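Visit report: open day at the Gornora handling laboratory

Report by Malou Thorlacius for the members' pages

Gornora opened its handling laboratory to outside visitors for one afternoon, and I went on behalf of the textiles section. The site is the former Butt works, reached from the back of the car park by a steel stair. Sign-in took longer than it should have. Safety glasses were issued at the door and collected again on the way out.

The first stop was the two-arm station, where cloth is laid out, held and folded on a white table. Both arms come in from the far side and end in a gripper with white fingers. Each gripper carries its own small camera, so the controller has a near view of the fabric at both ends as well as whatever the fixed cameras supply.

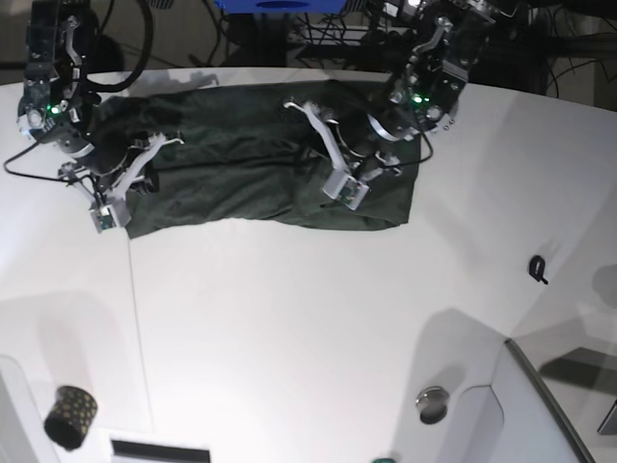
Page last changed: February 18, 2023

Firouzeh Karimi, who runs the station, gave the technical talk. The task is divided into locating an edge, pinning, lifting and laying over. Locating the edge is the slow part. A straight hem is easy to find and a bunched one is not, and dark cloth makes matters worse, as the creases give little contrast. The fingers press the fabric against the table and draw it sideways before they attempt to close on it. Karimi said that closing first gave too many double picks, where the gripper takes the lower layer along with the upper.

The control software is Cavarov, written in house. It is trained on recorded runs in which an operator guides the arms by hand through the whole task. The present set holds 871 runs, and the aim is 2,000 by the end of April. Runs that fail are kept and labelled. I asked whether operators differ much in style and was told that they do, mainly in how far they lift before laying over, and that the model copes better with a mixture than with one person's habits.

Cycle time was given as 40 seconds for a single fold on a plain rectangular piece. No figure was offered for garments with sleeves. Sorting by fabric weight has not been attempted.

We then moved on to the gripper itself and its wrist camera.

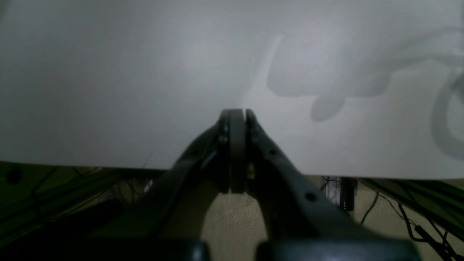 The fingertips are a wearing part. Fedier supplies the pads, and the laboratory tried 2 grades before settling on the softer one, which holds thin cotton with less force but has to be replaced more often. Closing force is estimated from motor current. I would have liked to see a direct measurement, and Karimi agreed that the estimate drifts as the gearbox warms up. A zero check is run at the start of each session.

Cable routing took up a good part of the questions. A loop that is too short limits wrist rotation, and one that is too long can catch on the work. The present arrangement is a compromise and will be revised when the next set of arms is built.

Handouts ran out before our group reached the desk. Karimi has promised a copy of the pad wear figures, and I will add them to this page when they arrive.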